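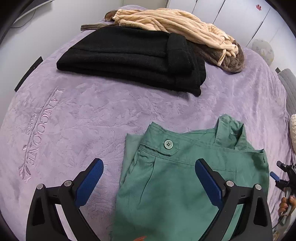 Figure 3. Garment handling on a bed with two hand-held grippers. The green trousers lie between the fingers of one gripper; knitwear and a striped garment are at the far side of the bed.

4. Equipment Planning and Cost

4.1 Scope of the budget

The purchasing plan covers the tools needed to record household clothing tasks in occupied homes, of the type shown in Figure 3. It does not cover the robot arms on which the trained policies are later tested, as those were acquired under an earlier grant and are shared with two other groups. The total available for new equipment was $4000, to be committed before the end of July. Any amount not committed by that time would have returned to the department.

Three purchasing routes were considered. The first was a complete kit from Grostbridge, supplied with calibration and a one-year service agreement. The second was a set of parts from Plavari, to be assembled in our own workshop. The third was to rent finished units from Akbulut for the recording period only. Rental was ruled out early. The minimum term was longer than the planned recording period, and the contract made the renter liable for all finger wear, a cost we could not estimate in advance.

4.2 Unit cost and quantity

The Plavari parts came to $300 per gripper, including fasteners and one set of finger pads. The Grostbridge kit was priced at nearly twice that amount. We chose the parts and ordered enough for 6 grippers, to be used in pairs by three operators. This left a little over half of the budget for storage drives, spare parts, transport cases and travel between homes.

Workshop labor was not charged to the project. Groups without access to a staffed workshop should add it to their own estimates, and may find that the difference between the two routes largely disappears.

4.3 Wear parts

Finger pads were treated as a consumable from the start. Clothing work places the pads in repeated contact with buttons, belt loops and stitched pocket edges as well as with soft fabric, and a single session may move between cotton twill and heavy knitwear. We set aside $233 for replacement pads, purchased from Kuller in one order to keep the material the same across all recordings. A change of pad partway through the study would have been difficult to separate from other sources of variation in the data.

Finger frames were budgeted differently. The frames are fastened with screws and can be exchanged between sessions, so one spare pair was held for each operator - a modest outlay compared with the cost of a canceled home visit.

4.4 Items omitted from the first estimate

The first version of the plan left out several smaller items. Insurance for equipment carried into private homes was quoted separately and had to be met from the travel line. Charging equipment was also missing, as were duplicate memory cards. We recommend that these be entered as separate lines at the proposal stage. In our case they were covered by reducing the number of transport cases, and the operators shared cases for the remainder of the recording period.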